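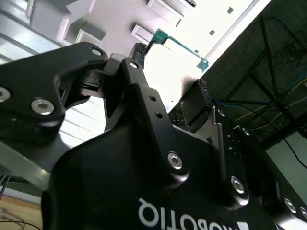
Courses > Game Business and Design > Unit 7 > Handout

Print this page | E-mail this page

Unit 7: Subscription Libraries and How They Change Design

Last time we looked at the boxed game and the single up-front price. Now for my favorite part of the course – what happens to a game when the player hasn't paid for it separately at all.

Key terms
Catalog: the full list of games a subscriber can start today.
Rotation: games entering and leaving the catalog.
Day-one release: a game that joins the catalog the same day it goes on sale.
Churn: the share of subscribers who cancel in a given month.

The first ten minutes
A player who spent real money will sit through a slow opening. A subscriber has 85 other games one button away. Look at Rosau, the farming game from Unit 3. In the store version you walk through a long village tour before you touch a single tool. The catalog version drops you straight into a field at harvest time, and it's wonderful! Same art, same controls, completely different pull. Play both openings in the lab if you can.

How studios get paid
There are 3 common deals:
- Flat fee, paid once, usually before launch
- Payment by hours played
- A smaller fee plus a bonus if players reach a set point

Think about what each one rewards. Payment by hours is great for a huge role-playing game and rough on a brilliant puzzle game you finish in one evening. Wirwood is that second kind of game, and its studio took the flat fee.

Leaving the catalog
Voltbridge stayed in its catalog for 13 months. Players kept their save files when it left, but had to buy the game to open them again. Was that fair? We'll argue about this in section, so bring an opinion (a strong one is fine).

Reading
Gilani course pack, chapter on pricing, up to the tables. The tables are worth a look too – the one on discounts surprised me.

For section
Pick a game you quit early. Write one page on where you stopped and what a catalog version of the opening might do differently. Screenshots are welcome but don't count toward the page. Due before the November break.

Print this page | E-mail this page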